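Nneka Bassey started restringing necklaces at her sister's kitchen table in Kekidmont. By April of her second year she had a rented room above a shoe repair shop, a sign that said Studance, and a waiting list.

Most of what comes in is old and not worth much money. People bring broken strands in envelopes and pill bottles, often with pieces missing. Bassey sorts each one by size, checks the holes for rough edges, and writes up a ticket before she quotes a price. A plain strand takes her an afternoon. A knotted one can take two.

She keeps 3,000 spare beads in drawers, bought mostly from estate sales. Matching an old color is the slow part of the job, and she will turn work down if she can't get close.

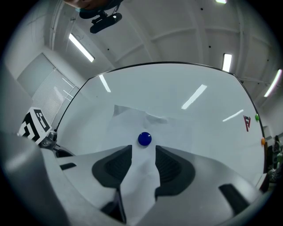
How often does a necklace need new thread?

Every few years if it is worn weekly, and sooner if the thread looks gray or the beads have started to slide.

Ladi Etim joined her last fall to handle clasps and repairs to wire. He had spent nine years at Okonkwo, a watch shop across town, and he brought his own bench with him. The two of them finish six or seven pieces on a good day. They close at 4 p.m., when the light in the room goes, and finished strands are picked up at the shoe counter downstairs.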